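Home | Threads | Explore | Log in
Print this thread | E-mail this thread

Lejla Vasić
Monday

ok, drawer saga, as promised to the three people who asked. short version: our sim robot has been "failing" at opening a kitchen drawer since May and I blamed the wrong thing for most of it
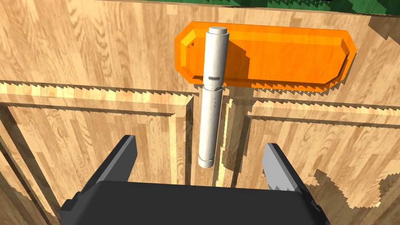
So the task is called Gosik (don't ask, I didn't name it) and it's one kitchen drawer in simulation. Robot reaches up, grabs handle, pulls, done. Our old policy did this fine. Then we swapped in the new one, trained on Hanport, and the success rate fell off a cliff. I spent a whole morning staring at wrist views like this one, with the gripper open, the flat orange handle right there on the drawer front, and a white cylinder hanging down in front of it that looks for all the world like somebody's capped marker. I stared at the fingers. I stared at the handle. I did not give the marker thing a second of thought, and I want you to remember that for later

first theory: friction. it's always friction, right? I cranked it up on the finger pads, reran the batch overnight, came back with coffee and great hopes. Same result. If anything a bit worse, but I think that was noise

second theory: the handle is too thick for how far the fingers open. measured it. it fits. not with tons of room but it fits

at this point Nedeljković (last name only, there are 2 of us with the same first name on the team and it got confusing) asks if I've looked at the contact log. reader, I had not looked at the contact log

contact log says: the fingers close on SOMETHING in nearly every failed run. there's force, it's stable, the controller is happy, it goes "yep, got it" and starts pulling. drawer doesn't move. so the robot is holding something and it isn't the handle

you can see where this is going. I could not. I went to lunch

after lunch I printed body names next to the contacts instead of ID numbers (should have been step one, I know, I KNOW) and it was the cylinder. The policy goes for the cylinder, gets a lovely firm grip on it, and pulls. The cylinder is a leftover prop from a different task and it had no business being in Gosik at all

how did it get in? we have a setup tool called Endavura that builds each kitchen before a run. when you reset, it's supposed to clear out props from the last task. there was a typo in the clear list. one letter. so the prop got loaded back in at its old spawn point with gravity off, and it just hung there run after run

and the old policy did fine because it mostly used joint positions and hardly cared what the camera saw! the new one cares a lot. so the better model got the worse score and I nearly rolled it back. that's the bit that bugs me most

fixed the typo, reran. It opens the drawer. not every time, more than 8 in 10, and the misses are normal misses where it slips off or comes in crooked. I can work with those

the part I'd take seriously if this was a real arm: our "grasp ok" check was only "do the fingers feel force." it never asked what they were touching. on real hardware that means pulling hard on whatever happens to be in the way and reporting all good the whole time. could be a cord, could be a hand. so I changed the check, and now the drawer also has to start moving within 2 seconds of the pull or the run stops and opens the fingers

also added a dumb little test that lists every object in the kitchen at reset and yells if there's one it doesn't know. took me ten minutes to write. I'm not going to say how long the rest took

someone asked if the old Gosik numbers need redoing. yes. all of them. queue's running now, will post when it's through

Previous | Next | Back to top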